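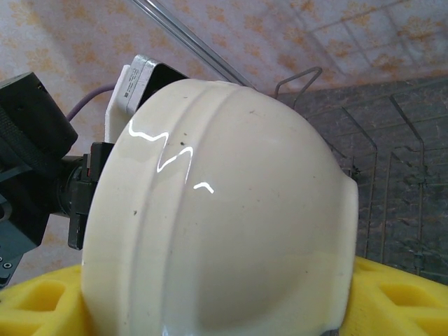
Tekle Beyene
Contributing editor, Leisure and Recreation

Complaint handling (leisure services)

Complaint handling is the set of procedures by which a leisure operator receives, records, answers and closes expressions of dissatisfaction from users. It applies to swimming pools, sports halls, museums, guided attractions and similar venues. The term is sometimes used as a synonym for service recovery, though service recovery also covers faults that staff correct before a customer has raised them.

Terms

A complaint is usually separated from a comment and from a request. A comment calls for no reply. A request asks for something the venue already offers, such as a locker token or a change of class. A complaint states that a service fell short and expects a response, whether or not the customer uses the word. Many operators also keep a separate class for incident reports, which deal with injury or damage and follow safety rules.

Stages

Most written procedures divide the work into stages. At stage 1, the member of staff who receives the complaint listens, repeats the main point back to the customer and offers a remedy within the limits of the post. At stage 2, a duty manager who was not involved reviews the record and replies in writing. Where a third stage exists, it is an appeal to the operator's head office or, at publicly owned venues, to the owning authority.

Time limits differ. The procedure used at the Pitcombe leisure center allows 3 working days for an acknowledgment and 14 for a full reply. The clock starts when the complaint is logged, so a form left in a box over a holiday may be answered late by the customer's count and on time by the venue's.

Recording

A complaint record normally holds the date, the place in the building, the service concerned, the customer's own wording, the remedy offered and the outcome. Paper logs remain common at small sites. Larger sites use booking software with a complaint module; Buvus and Gikus are two such systems. Buvus ties each record to a membership number and handles day visitors poorly. Gikus creates a free-standing case, but the cases must be matched to members by hand.

Categories should be fixed before recording begins. The Karaki sports trust logged 457 complaints in its first year of central recording and later had to recode them, as its sites had used different headings for the same fault – "changing rooms" at one and "cleaning" at another.

Remedies

Common remedies are an apology, an explanation, a repeat of the service, a refund and a credit toward a later visit. Front-desk staff are often given a spending limit below which no approval is needed.

Training

Complaint handling is taught in vocational leisure courses, generally within a customer service unit. Assessment is by role play, by observation during a work placement, or by a written account of a real exchange with the customer's name removed. Assessors look for tone of voice, accuracy of the record and correct referral to the next stage.

See also

Mystery visitor
Service standard
Visitor survey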